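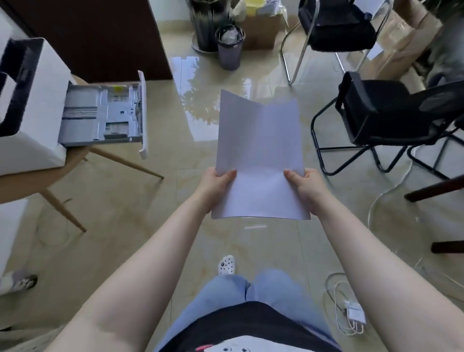
Who writes the rules for recording hand work that robots will later learn from?

The people doing the work write most of them, with an editor to keep the wording straight. At Brotero we have a draft practice guide for recording everyday tasks by hand, and we are looking for participants to test it, mark it up and tell us which rules hold.

Call for participants: Roren Practice Guide, second round

Brotero is looking for 20 participants for the second round of the Roren Practice Guide. The guide covers how manual tasks in small offices and parcel rooms should be carried out and recorded when the recordings are meant for training robots. The first round was done by our own staff. This round is for people from outside the company.

The draft has 110 rules. Some are short ("Keep both hands in view until the object is set down"). Others take up half a page, mainly the ones on privacy and on what to do when a task goes wrong partway through. We expect the number to go down.

What you will do

You will be given a set of tasks and the part of the guide that applies to them. Typical tasks are loading paper into a printer, sorting envelopes, putting labels on mailer bags and finding the right place on a numbered shelf. You do each task once the way you normally would, and once following the guide. Afterward you fill in a form, rule by rule, with one of three marks: keep, change or drop. If you mark a rule "change," we ask for your own wording.

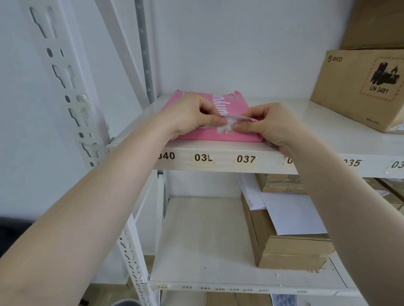
Labeling a mailer bag at the shelf.

The work takes place at our Stastham site. A full session is 196 minutes, including a 27-minute break. Sessions start at 9:15 a.m. or 1:30 p.m. You can sign up for one session or several. Those who do more than one will get a different part of the guide each time.

Parts of the guide open in this round

Part A, Setting up. Clear walkways, cables, chairs, where to stand, when a work area is ready to record.
Part B, Hands and objects. Speed, grip, pauses, picking up dropped items, whether to repeat a step.
Part C, Labels and addresses. Keeping names and addresses out of recordings. Use of blank or dummy labels.
Part D, Batteries and marked goods. Which cartons may be handled in a recorded task and which are left where they are.
Part E, Stopping. Who can stop a recording, how they say so, and what happens to the material.

Part E needs the most work. The current text lets a participant stop at any point but doesn't say clearly who deletes the recording or how soon. We want comments on that from people who have done recorded work elsewhere.

Who can apply

You must be 18 or over and able to read the guide in English. You should be comfortable standing for most of a session and reaching to shelves at different heights. Experience in a mail room, stockroom, shop or office is useful but not required. A background in robotics is not required either. If you have written work instructions, safety sheets or training material before, please mention it.

Chairs are available for the seated tasks. If you need other arrangements, tell us when you apply and we will assign you tasks that suit.

What we offer

Participants are paid by the session at a flat rate, stated in the agreement you receive before you sign anything. You are paid the full rate if you stop early. Travel by bus or train within the region is refunded against a ticket. Everyone whose comments are used will be listed by name in the published guide, unless they ask to be left out.

Recording and consent

Recorded sessions show hands, arms, clothing and the work area. Sound is not kept. Please leave work badges and anything with your home address on it in the lockers. You may ask to see your recordings before you leave and may withdraw any of them up to the end of the month after your session. The recordings are used to check the guide and to train robots at Brotero and at our partner Yaman. They are not passed on to anyone else.

How to apply

Send a short message to Styliani Tsakiris, guide editor, through the contact form on the Brotero site. Put "Roren second round" in the subject line. Include:

- your name and a phone number
- the kind of work you do or have done
- which parts of the guide interest you
- whether mornings or afternoons suit you

A résumé is not needed. Sessions run through August, and places are filled in the order that complete applications come in. Questions about access to the site, pay or travel go to Kadir Kocabaş, using the same form. The current draft of the guide is sent to everyone who is accepted, and you should read Parts A and E before your first session.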